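**fernel-scores** – ball-by-ball scorecards, Faltthorpe & district club cricket

Last touched 19 Oct 2025. Still a mess in places, see below.

## Whats in it

- 737 matches, all limited overs, mostly league plus a few cup ties
- one CSV per match, one row per delivery
- `players.csv` – names, club, bowling arm where we know it
- `grounds.csv` – just names and which end is which

Typed up from paper scorebooks. Osari and Mota books are the cleanest. Faltthorpe 2nd XI is rough, whoever kept it in the early seasons didn't mark leg byes separately, so they all went in as byes. Don't use those for extras.

## Columns

`over`, `ball`, `striker`, `bowler`, `runs_bat`, `extras`, `extra_type`, `wicket`, `how_out`, `fielder`

Blank `fielder` = not written down. Run outs only get one name even when two people were involved.

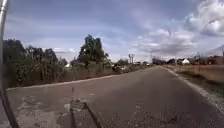

Elis Rosser wrote in to ask why some overs have 5 legal balls, and whether those should be padded out. No. Umpire miscounts, they were bowled that way and the book says so. Leave them.

## Known problems

- over 2,000 rows with bowler initials only, matched by hand, some will be wrong
- two brothers at Mota share an initial, probaly swapped in places
- retired hurt and retired out are the same code
- 50 matches have no toss

## Fixes

Open an issue with match id + over + ball. Scan of the page if you have it. Morenike Adeleke merges these, usually in batches – next one in March.

## License

CC BY 4.0. Credit the repo and the club whose book it came form.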